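Right, I said I'd report back from the open day at Biltska, so get yourself a brew, this is going to be a long one. 🧵

Background for anyone new: Biltska are the robot people in the old carpet warehouse at Plimstead. They've been there a couple of years and I walk past it all the time, and until this November I'd never been through the door. Free entry, free parking, a biscuit on arrival. Sold.

I went for the 3 o'clock tour. There was one at noon too but my bus from Pikham didn't turn up (of course it didn't), so I had a wander round the market first and bought a hat I didn't need.

They start you off with a talk. Bit long, bit heavy on slides, but the bloke giving it was lovely and kept stopping for the kids' questions. Best one: "does it get bored?" He had a proper think before he answered!

Then on to the good stuff, which is drinks. They've got a robot learning to work a drinks machine in an ordinary little kitchen corner, sink and all, and I could have stood there till closing.

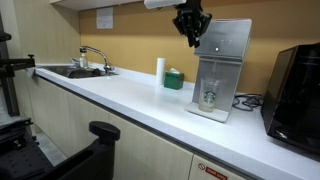
I'd expected a great big factory arm behind glass, but it's all very close and homely. You stand behind a strip of tape on the floor and that's your lot. The lady next to me said it was like waiting for the kettle at her sister's.

I asked how long they'd been working on drinks. They'd had 900 goes at it by the end of October, all written down in a spreadsheet, and 709 of those were marked as good. I asked what happened with the others and got a very quick answer involving a mop 😂

Also learned that see-through cups are a right pain. Light goes through them, they bend if you squeeze too hard, and they weigh next to nothing. I do all that with one hand while looking at my phone, so I felt quite clever for a minute.

There's a screen up showing what the little camera down by the gripper sees, and that was my favourite bit of the whole day. You get so close in!

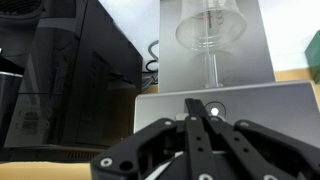

Gripper's-eye view: black fingers, silver screws, and a cup upside down over a stand with a little white light glowing on it.

A few of you have asked whether you get to have a go. Sort of! Besson (they do the software side, they had a table by the door) had a small practice arm you could steer yourself, moving foam blocks from one tray to another. I dropped every block. A girl who can't have been more than eight did the lot and then went round again.

After that I went back to the kitchen corner for another look, obviously.

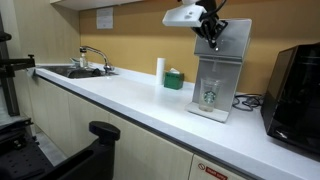

What I liked was how patient the team were. Someone behind me kept asking when it'd be doing his ironing and they took it in good part every time. I'd have cracked.

Moans, because I always have some: the talk needed chairs (there were 200 of us booked in over the day and I saw one bench), and the signs to the loos sent you into a stock cupboard. Twice, in my case.

They're hoping to run another in spring and you can put your name down at the front desk or on their website. Get the earlier tour if you can, the biscuits had gone down to plain digestives by mine.

Bus home was on time, and the hat's been a great success. Shout if you've got questions and I'll answer what I can remember!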